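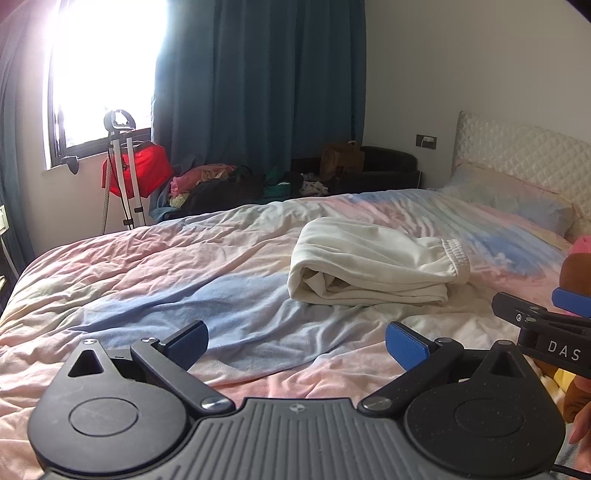
Muss der Greifer neu kalibriert werden, wenn nur die Fingerbeläge getauscht wurden?
Nach jedem Belagwechsel ist die Nullpunktfahrt zu wiederholen, weil neue Beläge den Schließpunkt verschieben. Die Kalibrierung der Kamera bleibt davon unberührt.

Ticket 830
Gerät: Handgreifer Gurnitent, paarweise betrieben, Einheit links
Software: Ellthorpe
Standort: Dastico, Testwohnung, Schlafzimmer
Gemeldet von: Ilse Hamann
Bearbeitung: Cinzia Ruggiero
Priorität: mittel
Status: geschlossen, Nachkontrolle offen

Fehlerbild
Öffnungsweite springt beim Schließen auf weichem Stoff. Anzeige fällt kurz auf null und kehrt dann auf den letzten Wert zurück. Tritt beim Greifen der gefalteten cremeweißen Jogginghose auf der Bettdecke auf, an harten Gegenständen bisher nicht. Zweite Einheit unauffällig. Keine Fehlermeldung in Ellthorpe, im Rohprotokoll Code 383.

Verlauf

26. Mai, Hamann
Ticket angelegt. Einheit neu gestartet, Fehler bleibt. USB-Anschluss am Rechner gewechselt, Fehler bleibt. Beide Einheiten am Rechner vertauscht: Der Fehler wandert mit dem Gerät. Port und Treiber damit ausgeschlossen.

Ruggiero
Bitte Rohprotokoll mit weit geöffneten Fingern und ohne Objekt aufnehmen, danach langsam von Hand schließen. Kabel dabei nicht bewegen.

Hamann
Protokoll liegt im Ticketordner. Ohne Objekt läuft die Kurve sauber bis zum Anschlag. Sprung kommt erst, wenn die Beläge Stoff fassen und ich den Griff drehe. Bei ruhiger Hand nur vereinzelt.

Ruggiero
Spricht für Encoderleitung oder Stecker und gegen die Mechanik. Trotzdem zuerst die Gelenke prüfen, damit wir nicht zweimal öffnen:
1. Gerät stromlos machen.
2. Beide Fingerarme seitlich belasten, Spiel an den unteren und oberen Drehpunkten vergleichen.
3. Schrauben an den Gelenken auf festen Sitz prüfen, nicht nachkleben.
4. Blaue Beläge auf Ablösung und Flusen kontrollieren.

Hamann
Kein Spiel an den unteren Drehpunkten. Oben rechts minimal, nach Nachziehen weg. Unter dem linken Belag saßen Fasern, Klebekante auf einer Seite offen. Beide Beläge ersetzt — Satz von Barros, gleiche Struktur wie vorher. Nullpunktfahrt durchgeführt. Der Sprung tritt weiterhin auf.

Ruggiero
Dann Gehäuse öffnen. Stecker der Encoderleitung sitzt unter der mittleren Abdeckung. Verriegelung und Zugentlastung ansehen.

Hamann
Verriegelung war nicht eingerastet. Zugentlastung lag zu stramm, bei gedrehtem Griff zieht die Leitung am Stecker. Leitung um 4 mm nachgeführt, Stecker gesteckt und verriegelt, Abdeckung montiert. Nullpunktfahrt wiederholt.

Abnahmetest
Hose gegriffen, angehoben, gedreht, abgelegt. Danach Bündchen einzeln gegriffen. Kein Code 383 im Rohprotokoll. Kissenbezug ebenfalls ohne Befund. Vergleich mit der zweiten Einheit: Schließpunkt weicht um 2 Inkremente ab, zulässig.

Ursache
Nicht verriegelter Encoderstecker, dazu Zug auf der Leitung bei gedrehtem Griff. Der offene Belag war ein Nebenbefund.

Offene Punkte
Zugentlastung der zweiten Einheit beim nächsten Öffnen prüfen (Hamann). Ellthorpe soll Code 383 als Warnung in der Oberfläche ausgeben, Anforderung an die Entwicklung weitergegeben (Ruggiero). Belagsatz nachbestellen, Bestand null. Nachkontrolle der linken Einheit im September.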